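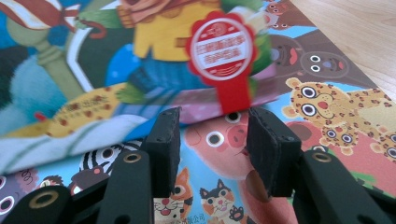
Bilderbücher stapeln sich bei uns schneller als die Wäsche, und ich habe lange gebraucht, bis ich eine Ordnung hatte, die auch abends um halb acht noch hält. Also, so mache ich das jetzt:

Erst alles auf den Tisch, dann nach Größe legen, die großen Hefte nach unten. Umgeknickte Ecken streiche ich gleich glatt und lege über Nacht einen dicken Atlas drauf (meiner hat 372 Seiten, das reicht!).

Klebrige Einbände wische ich mit einem nebelfeuchten Tuch ab, immer vom Rücken zur Kante.
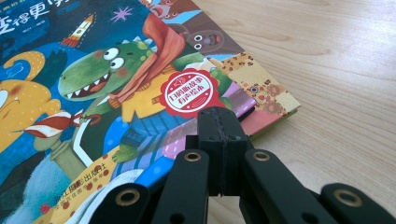 Das Krokodil mit dem langen Schal, auf Chinesisch

Ins Kinderzimmer kommen immer nur sechs Bücher, mit dem Cover nach vorn, der Rest wandert in die Kiste. Im März tausche ich wieder durch – da ist die Freude jedes Mal riesig!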